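Home / Automation / Planning & Procurement / READMEs

# Maltton utensil-rack cell: equipment plan and budget notes

Version 2 of the planning file. Covers one tabletop cell for hanging kitchen utensils on a radial hook rack, operated by a person wearing a gripper on each forearm. Software and staffing are budgeted in the Provesport sheet and are left out of this one.

## Scope

- One work table with a fixed frame
- One pair of hand-worn grippers, left and right
- Two computers, floor standing
- Rack, utensils and table covering
- Power and cable management

## Budget lines

- Consumables (tape, sheets, spare utensils): 182 per month
- Cable management, one time: 1,320
- Gripper spares: quoted separately by Sqalli, price valid through November

All amounts are in dollars before tax. Freight is not included. The Sqalli quote lists finger sets and wrist cables as separate items, and both should be ordered together to avoid a second shipping charge.

## Table layout

The rack stands in the far half of the covered area. Utensils start on the near side, within reach of both grippers. Size the tabletop for the forearms as well as the objects. The base of the rack takes up little room; the grippers and their mounting plates take up much more.
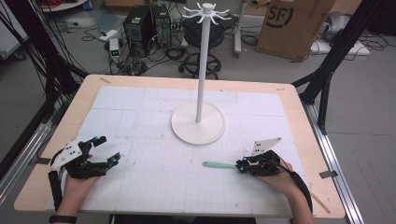
Perkico replied to the first draft that the cable line was too low and that floor channels should be bought before the second computer. Their own cell went over budget on cords and connectors, and they would move money out of utensils to pay for it. The order of purchase below follows that advice. The amount has not been changed.

## Order of purchase

1. Table and frame
2. Floor channels and power strips
3. First computer
4. Grippers, with one spare finger set per side
5. Second computer
6. Rack and utensils

Allow 15 working days between items 1 and 4. The gripper cables are cut to length, and the supplier needs the measured run from wrist to computer.

## Known gaps

- No line for a replacement table covering larger than the current sheet
- Storage for shipping boxes is not costed
- Rack price is for a single unit, no spare

## Changes

- v2: cable management split from general hardware; purchase order revised
- v1: first draft

Tags: budgeting, grippers, workcell, data card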